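Kapitel 7
Greifplanung in der Simulation

Lernziele

Nach diesem Kapitel können Sie
– eine simulierte Arbeitszelle in Koordinatensysteme zerlegen,
– Vorgreifpose und Greifpose getrennt planen,
– begründen, weshalb transparente Objekte die Wahrnehmung erschweren.

Vorausgesetzt werden die Transformationen aus Kapitel 3 und die Bahnplanung aus Kapitel 6. Die Übungen laufen in der Simulationsumgebung Skenum. Als Planer dient Trumance, dessen Schnittstelle im Anhang beschrieben ist.

7.1 Vom Flansch zur Greifpose

Ein Planer rechnet zunächst nicht mit dem Greifer, sondern mit dem Flansch. Alles, was am Flansch befestigt ist, geht als feste Transformation in die kinematische Kette ein. Wird ein Anbauteil im Kollisionsmodell vergessen, liefert der Planer Bahnen, die rechnerisch zulässig sind und trotzdem in einer Berührung enden. Ausladende Teile wie die blauen Scheiben am gelben Ring müssen deshalb mit eigener Hülle modelliert werden.
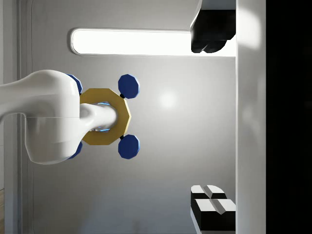
7.2 Die Arbeitszelle

Die Beispielzelle dieses Kapitels heißt Druvard. Ihr Weltkoordinatensystem liegt in der vorderen linken Ecke der Tischplatte, die z-Achse zeigt nach oben. Auf dem Tisch befinden sich Gegenstände mit sehr verschiedenen Formen: Kisten, Teller, eine Banane, ein Würfel, eine Dose, eine Tasse. Für jeden hält die Objektdatenbank ein Netz und eine Liste von Greifkandidaten bereit. Bei der gelben Tasse sind es 273 Kandidaten, von denen nach der Kollisionsprüfung 33 übrig bleiben.

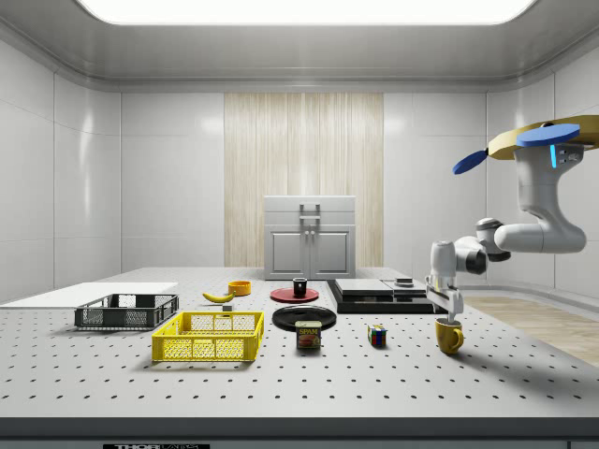
Abb. 7.2: Greifer über der gelben Tasse, Finger nach unten gerichtet.

Die Vorgreifpose entsteht, indem die Greifpose entlang der Annäherungsrichtung zurückgeschoben wird. Zwischen beiden Posen fährt der Arm geradlinig. Der Weg zur Vorgreifpose darf dagegen frei geplant werden, hier mit höchstens 600 Stützpunkten.

7.3 Transparente Objekte

Glas bricht das Licht, und eine Kamera erfasst am Ort des Objekts vor allem den verzerrten Hintergrund. Ein Lochraster hilft bei der Beurteilung: Wo das regelmäßige Muster gestört ist, liegt vermutlich eine Kontur.

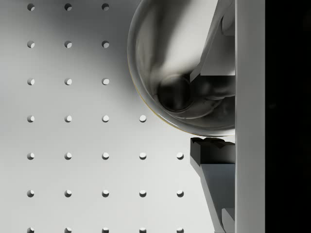

Ein Tiefensensor meldet an solchen Stellen häufig keine Werte oder die Entfernung der Fläche dahinter. Brunton schlägt vor, die Kontur im Farbbild zu segmentieren und die Tiefe aus dem bekannten Netz zu ergänzen (vgl. Anahera Brunton, Literaturhinweise zu Kapitel 7). In der Übungsreihe Doolan wird dieses Verfahren auf 179 gerenderte Ansichten angewendet.

7.4 Reihenfolge der Griffe

Stehen Objekte aufeinander oder dicht beieinander, muss der Planer auch die Reihenfolge festlegen. Wer einen Teller anheben will, auf dem ein Gefäß steht, räumt zuerst das Gefäß ab. Solche Abhängigkeiten werden als gerichteter Graph gespeichert.

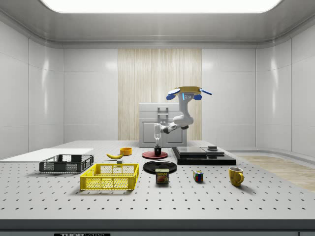

Abb. 7.4: Greifer über dem schwarzen Gefäß auf dem roten Teller.

Im Graphen führt eine Kante vom Gefäß zum Teller. Abschnitt 7.5 zeigt, wie Trumance aus diesen Kanten eine zulässige Abfolge berechnet.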